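4.2 Adding Guest Gift Items to a Welcome Box

1. In Drurance Planner, open the event and select Gifts > Welcome Boxes.

2. Enter the guest count. The limit is 121 boxes per event.

3. Add a photo for each item. Photos appear on the proof sheet in upload order.
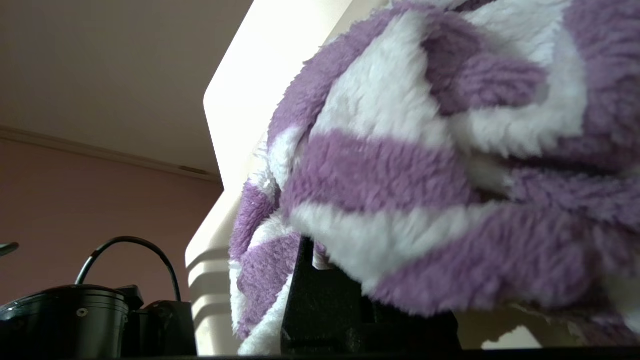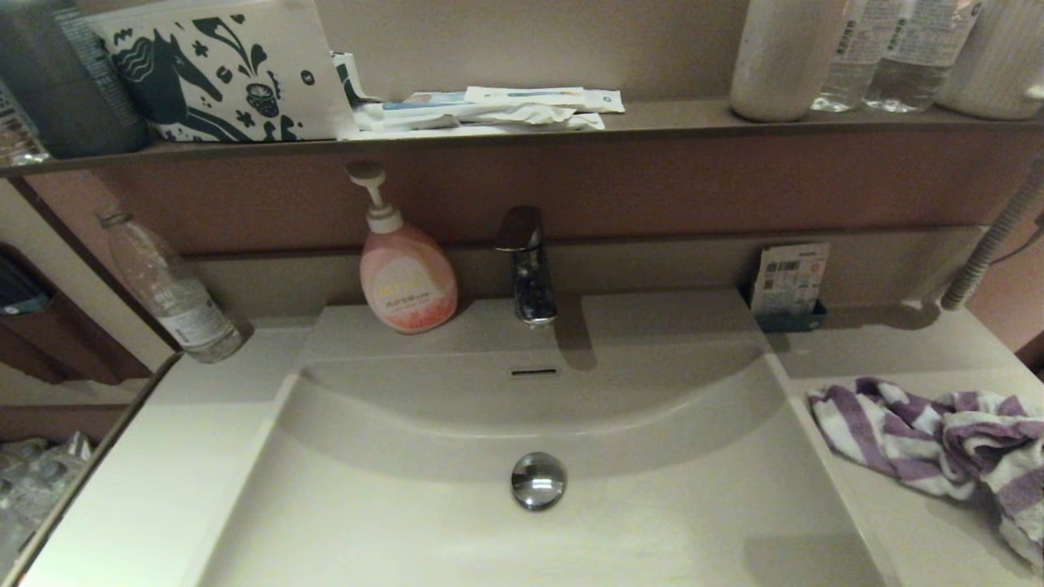

4. Choose a ribbon width (12 mm or 56 mm) and select Save Proof.

Note: Proofs expire at the end of the month.

Caution: Changing the guest count after Step 4 clears all name tags.

4.3 Printing Name Tags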